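Steserstead 현장 실무 지원 게시판
분류: 작업장 자동화 / 직무 및 근무 조건

지퍼백 포장 공정에 양팔 로봇을 들인 뒤 기존 포장 인력의 직무를 어떻게 다시 정해야 하는지 문의드립니다

게시자: 포장실운영담당
게시일: 2022/05/03

안녕하십니까. Domimton 소형품 포장실에서 인력 배치와 작업 표준서를 담당하고 있습니다. 당 포장실은 접은 천 제품과 낱장 인쇄물을 투명 지퍼백에 담아 출고하며, 하루 처리량은 약 1,000봉입니다. 포장 인력은 다섯 명이고 모두 수작업으로 봉투를 벌리고, 내용물을 넣고, 지퍼를 닫고, 겉면을 확인하는 일을 한 사람이 처음부터 끝까지 맡아 왔습니다.

4월부터 작업대 한 곳에 양팔 로봇을 설치하고, 공정 관리 프로그램으로 Virk를 함께 도입하였습니다. 대상 공정은 지퍼백 취급입니다. 봉투는 Platik 규격으로 통일하였고, 녹색 지퍼가 달린 것만 사용합니다. 나머지 작업대에서는 종전과 같이 수작업을 계속하고 있습니다. 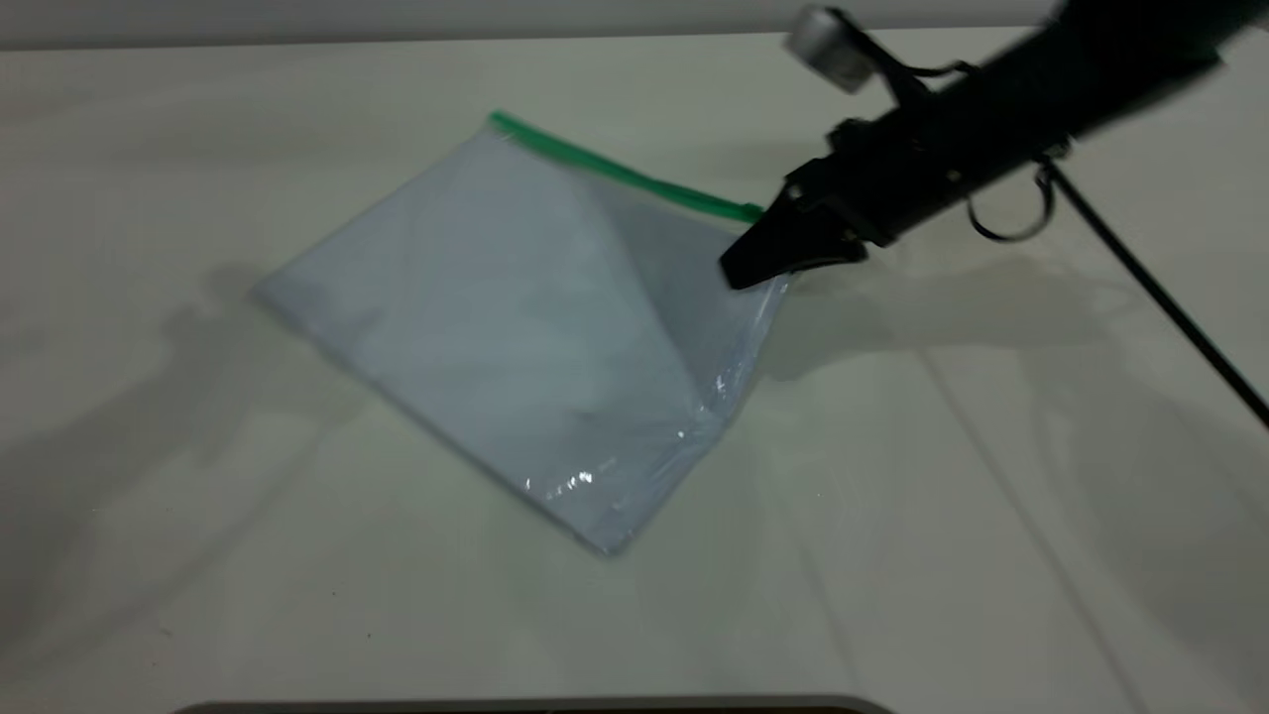
도입 당시 경영지원 부서에서 내려온 안내문에는 "포장 인력은 로봇 보조 업무로 전환한다"라고만 되어 있었습니다. 그러나 보조 업무의 범위가 무엇인지, 누가 로봇을 멈출 수 있는지, 멈춘 시간은 누구의 실적으로 잡히는지에 대한 규정이 없습니다. 그 결과 같은 조 안에서도 해석이 갈립니다. 어떤 작업자는 빈 봉투의 위치를 바로잡는 것까지 본인의 일로 보고, 어떤 작업자는 작업대에 손을 대는 것 자체가 금지된 것으로 알고 있습니다.

현장에서 제기된 의견 가운데 반복되는 것을 옮기면 다음과 같습니다.

가. 손으로 포장할 때는 본인의 속도에 맞추어 숨을 돌릴 수 있었으나, 로봇 작업대 담당이 되면 계속 지켜보아야 하므로 눈과 목의 피로가 더 크다는 의견.

나. 지퍼 끝부분이 구겨진 봉투를 출고해도 되는지에 대하여 종전에는 숙련자가 판단하였는데, 이제는 그 판단을 누가 하는지 알 수 없다는 의견.

다. 로봇 작업대 담당 수당이 없는데도 오류가 나면 담당자의 이름이 기록된다는 의견. 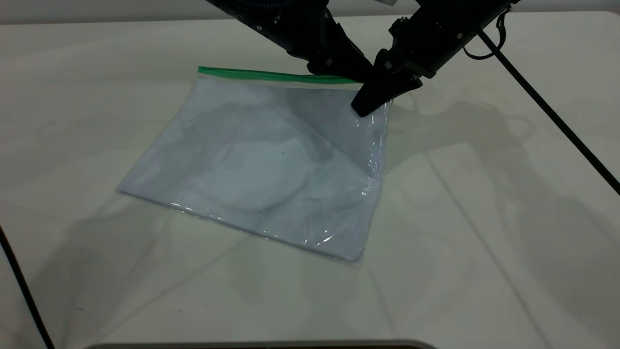

Domimton 포장실 로봇 작업대. 천이 든 지퍼백의 오른쪽 위 모서리 부근에 두 팔의 그리퍼가 모여 있다.

마지막 의견은 사실과 일부 다릅니다. Virk의 기록란에 표시되는 이름은 해당 시간대의 배정자이며, 오류의 책임자를 뜻하지는 않습니다. 다만 화면에 "담당"이라고만 나오므로 오해가 생길 만하다고 판단합니다.

이에 다음 사항에 대하여 경험이 있는 분들의 의견을 구합니다. 첫째, 로봇 작업대 담당의 직무를 문서로 정할 때 어느 정도까지 세분하여야 하는지요. 둘째, 교대 간격은 어떻게 두고 계신지요. 셋째, 구겨짐이나 지퍼 끝 처리와 같은 외관 판단의 권한을 작업자에게 남겨 두는 것이 적절한지요. 인원 감축 계획은 현재 없으며, 이 점은 작업자들에게도 서면으로 통지하였습니다.

댓글 두 건이 달렸습니다.

남쪽창고: 다른 업종이지만 같은 안내문을 받아 본 적이 있습니다. 관심 있게 보겠습니다.

포장실운영담당: 감사합니다. 정리되는 대로 이 글에 결과를 남기겠습니다.

Areeba Arain
Domimton 공정운영팀
채택됨

같은 사업장의 공정운영팀에서 회신드립니다. 내부 회의에서 이미 말씀드린 내용이 포함되어 있으나, 다른 사업장에서도 참고할 수 있도록 공개 게시판에 남깁니다. 아래는 공정운영팀의 안이며 확정된 규정은 아닙니다.

직무의 구분

"로봇 보조"라는 명칭은 사용하지 않을 것을 권고합니다. 명칭이 모호하면 누구의 일도 아닌 업무가 모두 그 안으로 들어갑니다. 공정운영팀은 로봇 작업대의 업무를 준비, 감시, 판정, 기록의 네 가지로 나누어 표준서에 적는 안을 마련하였습니다.

준비는 빈 봉투와 내용물을 작업대에 올리고 위치를 맞추는 일입니다. 이 단계에서 작업자가 작업대에 손을 댈 수 있는 시점은 Virk 화면이 "대기"로 표시된 때로 한정합니다. 작업자마다 해석이 달랐던 부분은 이 한 줄로 정리될 것으로 봅니다.

감시는 동작 중에 지켜보는 일입니다. 정지 권한은 배정된 작업자에게 있습니다. 조장의 승인을 기다릴 필요가 없으며, 사후에 사유를 길게 쓰지 않아도 됩니다. 정지한 시간은 개인 실적이 아니라 설비 시간으로 집계합니다. 이 집계 기준은 관리 부서와 합의가 끝났습니다. 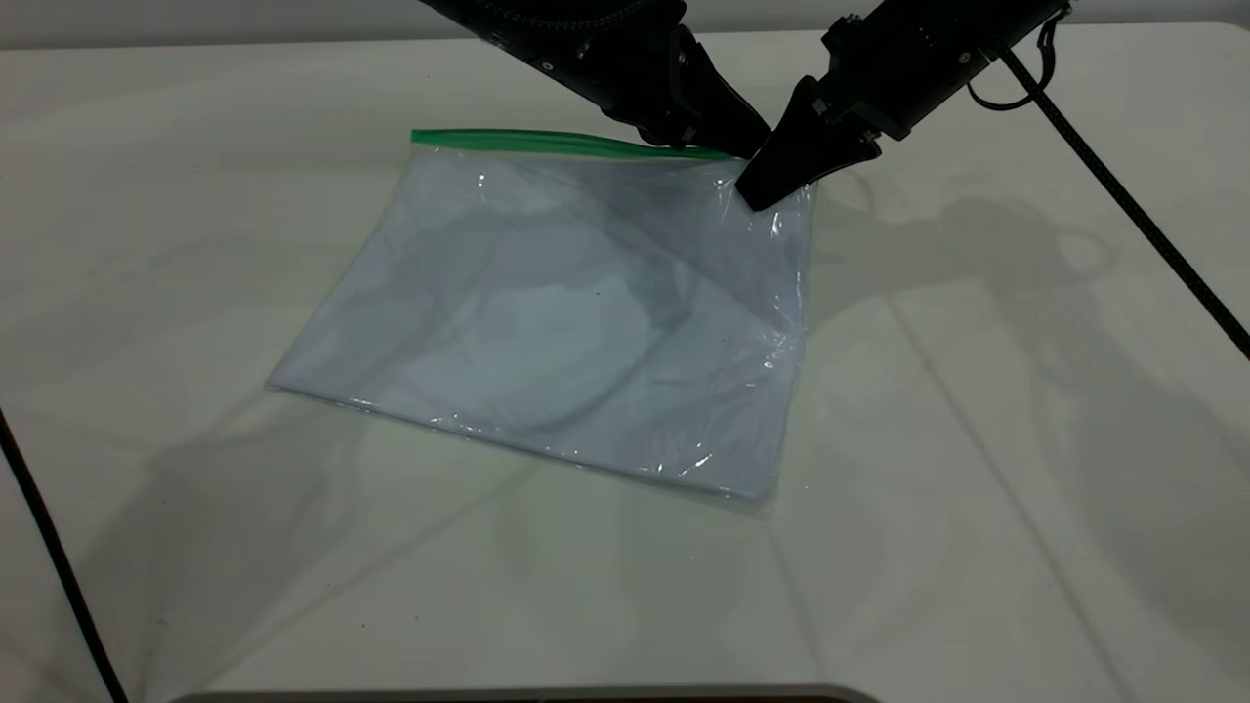

감시 업무에서 집중을 가장 많이 요구하는 구간은 두 그리퍼가 봉투 모서리 가까이에 모이는 때입니다. 비닐이 얇고 반사가 심하여 조명 아래에서 구겨진 부분과 접힌 부분을 눈으로 구별하기가 쉽지 않습니다. 눈의 피로에 관한 의견은 이 구간과 관련이 있다고 판단하며, 작업대 조명의 각도를 조정하는 건을 시설 담당에 별도로 요청하였습니다. 처리 일정은 아직 회신받지 못하였습니다.

교대에 대해서는 한 사람이 연속으로 로봇 작업대를 맡는 시간을 2시간 이내로 제한하고, 이후에는 수작업 작업대로 옮기는 방안을 제안합니다. 수작업을 계속 병행하는 데에는 숙련을 유지한다는 목적도 있습니다. 로봇이 멈추었을 때 손으로 물량을 감당할 수 있는 인력이 남아 있어야 합니다.

외관 판정

판정 권한은 작업자에게 남겨 두어야 합니다. 비닐 가장자리의 잔주름은 정상품에도 생기고, 내용물에 따라 허용할 수 있는 정도가 다릅니다. 접은 천을 담은 봉투는 모서리에 주름이 잡혀도 제품에 영향이 없으나, 종이 묶음은 모서리가 눌리면 반품 사유가 됩니다. 이러한 구분을 모두 수치로 적는 것은 현재로서는 가능하지 않습니다.

따라서 종이류에 한하여 다음과 같이 확인할 것을 제안합니다.

1. 지퍼 슬라이더의 위치를 확인합니다. 끝까지 밀리지 않은 봉투는 손으로 마무리하고 기록란에 "수동 마감"으로 남깁니다.

2. 종이의 모서리가 곧은지, 봉투 아래쪽에 몰려 접힌 곳이 없는지 확인합니다. 봉투의 여백 부분에만 주름이 있으면 통과로 봅니다.

3. 겉면과 종이에 얼룩이나 점이 보이면 비닐을 먼저 닦습니다. 닦아서 지워지지 않을 때에만 내용물의 문제로 보고 분리합니다.

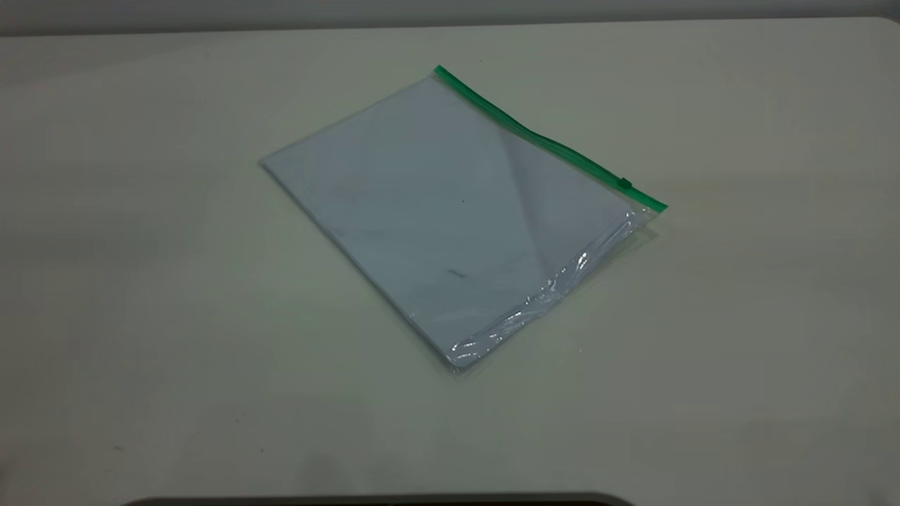 4. 판정이 어려운 봉투는 보류함에 넣습니다. 보류함에 넣은 수량은 개인별로 집계하지 않습니다.

기록과 표시

Virk 화면의 "담당" 표기는 "배정"으로 변경하도록 요청해 두었습니다. 아울러 오류 기록은 사람의 이름이 아닌 시간대와 작업대 번호로 조회되도록 하고, 이름은 교대표에서만 확인할 수 있게 하는 안을 검토하고 있습니다. 작업자 대표가 이 화면을 직접 보고 의견을 낼 수 있는 자리를 갖는 것이 좋겠습니다.

수당에 대해서는 공정운영팀이 답변드릴 권한이 없습니다. 다만 판정과 기록이 직무에 추가된 것은 분명하므로, 직무 기술서를 먼저 개정한 뒤 그 문서를 근거로 인사 부서와 협의하시는 순서를 권합니다.

물류안전상담

위의 안에 대체로 동의하며 안전 측면에서 보완 의견을 드립니다.

"대기" 표시만으로 손을 넣도록 하는 규정은 충분하지 않을 수 있습니다. 화면 표시와 실제 설비의 상태가 일치하는지는 별도로 검증하여야 하며, 설비 공급자의 위험성 평가 문서에 작업자의 접근 조건이 명시되어 있는지 먼저 확인하시기 바랍니다. 문서에 없는 접근 방식을 사내 표준서로 허용하는 것은 권하지 않습니다.

작업대 위를 지나는 케이블의 경로도 준비 작업의 동선과 함께 검토하실 필요가 있습니다. 봉투를 올리는 손이 케이블을 넘어가야 하는 배치라면 작업자가 서는 위치를 바꾸거나 경로를 옮기는 편이 낫습니다.

교육은 정지 조작부터 시작하시기를 권합니다. 제가 상담한 사업장에서는 조작 설명을 먼저 하고 정지 방법을 마지막에 다루었는데, 이후 면담에서 여러 작업자가 본인에게 정지 권한이 있는지 확신하지 못한다고 답하였습니다. 표준서에 적는 것과 별도로, 모든 배정 대상자가 직접 정지 조작을 해 보고 그 사실을 교육 기록에 남기는 것이 바람직합니다.

교대 간격에 관하여 덧붙이면, 시간만으로 정하기보다 봉투 수량을 함께 두는 방법이 있습니다. 예를 들어 200봉을 처리하였거나 정해진 시간이 지났을 때, 둘 중 먼저 도래하는 시점에 교대하는 방식입니다. 물량이 몰리는 날에 감시 부담이 한 사람에게 치우치는 것을 줄일 수 있습니다.

gangnam_pack

저희도 비슷합니다. 그냥 작업자들한테 먼저 물어보고 정하시는 게 제일 빠릅니다. 수당은 처음에 정해 놓지 않으면 나중에 어렵습니다.

포장실운영담당 (추가 글)

회신에 감사드립니다. 직무를 네 가지로 구분하는 안과 보류함 운영은 표준서 개정 초안에 반영하였습니다. 접근 조건에 대해서는 설비 공급자에게 위험성 평가 문서의 해당 항목을 서면으로 요청하였으며, 회신이 올 때까지 준비 작업은 설비를 정지한 상태에서만 하도록 공지하였습니다. 수량을 기준으로 하는 교대는 작업자 의견을 들은 뒤 적용 여부를 정하겠습니다. 조명 조정 건은 계속 대기 중입니다.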